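**Thema: Wäschekorb in kleiner Wohnung, wohin damit?**

**Mercedes Ríos** schrieb:

Hallo zusammen, ich lese schon länger mit und brauche jetzt doch mal euren Rat. Wir vermieten eine kleine Wohnung an Gäste und haben sie im März neu möbliert, alles in hellem Holz, dazu grauer Boden (den würde ich sofort wieder nehmen, man sieht kaum einen Fussel). Was mich wahnsinnig macht, ist die Wäsche! Es gibt keine Kammer und kein Hauswirtschaftseck, also wandert der Korb den ganzen Tag durch die Wohnung. Im Moment landet er meistens auf dem kleinen Beistelltisch an der Wand bei der Tür.
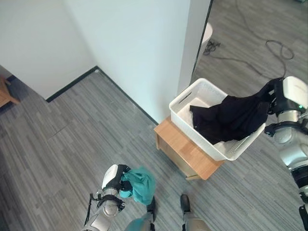
Auf dem Boden will ich ihn nicht haben, weil ich mich beim Sortieren dann jedes Mal bücken muss und mein Rücken das nicht mehr lustig findet. Auf dem Tisch ist die Höhe ganz gut, nur steht der Korb eben über die Platte hinaus. Einmal mit der Hüfte dagegen und man sammelt Socken ein. Dunkle Sachen kommen bei mir immer zuerst dran, die weiße Bettwäsche danach. Hat jemand eine Lösung, die nicht nach Waschküche aussieht?

---

**Akihiko Ueda** schrieb:

Tisch weg, Korb mit Beinen kaufen. Ich habe einen von Maurya, klappbar, den stelle ich hinter die Tür, wenn Besuch kommt. Ein Plastikkorb auf einem Holztischchen sieht immer nach »gleich räum ich das weg« aus, und gleich ist dann Donnerstag.

---

**Mared Craddock** schrieb:

Da muss ich widersprechen, @Akihiko. Die Klappdinger wackeln fürchterlich, und wenn man nasse Handtücher reinlegt, gehen sie in die Knie. Ein fester Korb mit Griffloch ist tausendmal praktischer, den kann ich mir auch mal auf die Hüfte setzen und habe eine Hand frei. Ich würde den Tisch behalten und nur eine Antirutschmatte drunterlegen, also zwischen Korb und Platte. Kostet fast nichts.

@Mercedes, wie ist denn das Schlafzimmer eingerichtet? Vielleicht ist ja da noch Platz.

---

**Mercedes Ríos** schrieb:

Die Matte probiere ich aus, danke! Im Schlafzimmer ist es leider eher schlicht: Bett, Nachttisch in der Ecke, und die Wand neben der Steckdose wollte ich gern frei lassen. Eigentlich mag ich es so, ein bisschen wie im Hotel. Unter dem Bett hätte ich Platz für eine flache Kiste, aber dann müsste ich bei jedem Wechsel den Volant hochheben, und der legt sich sowieso schon nie gerade hin.
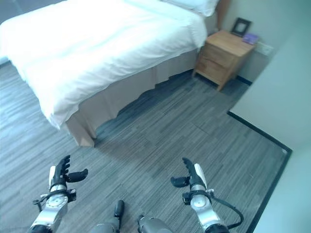

Wohin mit der Reservebettwäsche? Ein Satz kommt bei mir in die untere Schublade vom Nachttisch, der Rest liegt bei uns zu Hause im Schrank.

Die obere Schublade bleibt leer für die Gäste. Die Decke ist übrigens bewusst weiß, da kann ich alles heiß waschen und muss nicht überlegen, was zusammenpasst. Bügeln tue ich sie nicht, das sage ich gleich dazu, bevor mich hier jemand erwischt.

---

**Duván Ríos** schrieb:

Ich darf kurz ergänzen, ich schleppe nämlich den Korb (meine Schwester ist der Kopf des Unternehmens). Mein Vorschlag war eine schmale Bank statt des Tischchens. Bei Trandbridge gibt es eine mit 151 cm Länge, die Serie heißt Aro, da könnte der Korb an ein Ende und vorne könnten die Gäste ihre Schuhe anziehen. Mercedes findet sie zu wuchtig. Ich finde sie super. Steht jetzt unentschieden.

---

**Akihiko Ueda** schrieb:

151 cm neben einer Tür? Miss bitte vorher nach, ob das Türblatt noch ganz aufgeht. Und rechne den Korb mit, der braucht ja auch Luft. Ich bleibe bei den Klappbeinen — meiner wackelt jedenfalls nicht, @Mared, man darf ihn halt nicht bis obenhin vollstopfen.

---

**Mercedes Ríos** schrieb:

Nachgemessen! Mit der Bank bliebe die Tür frei, aber das Durchgehen mit dem Staubsauger wäre eine Zumutung. Also vorerst Tischchen plus Matte. Was ich noch überlege: ob ich dunkle und helle Wäsche gleich getrennt sammeln soll. Zwei Körbe sind mir zu viel, ein Korb mit Trennwand wäre mir lieber, den habe ich in der passenden Größe aber noch nirgends gefunden. 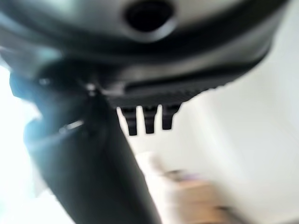 **Tamer Darwish** schrieb:

Trennwand kannst du dir sparen. Nimm einen einfachen Stoffbeutel und häng ihn in den Korb, die dunklen Sachen kommen in den Beutel und die hellen drumherum. Den Beutel trägst du dann direkt zur Maschine und kippst ihn aus. Mache ich seit Jahren so, auch mit Bettwäsche.

---

**Mared Craddock** schrieb:

Gute Idee mit dem Beutel, nur bitte einen ohne Reißverschluss, sonst verhakt sich alles darin. Und Mercedes, schreib doch mal, ob die Matte hält. Ich habe meine damals auf Maß geschnitten, ein bisschen kleiner als die Tischplatte, dann sieht man sie nicht.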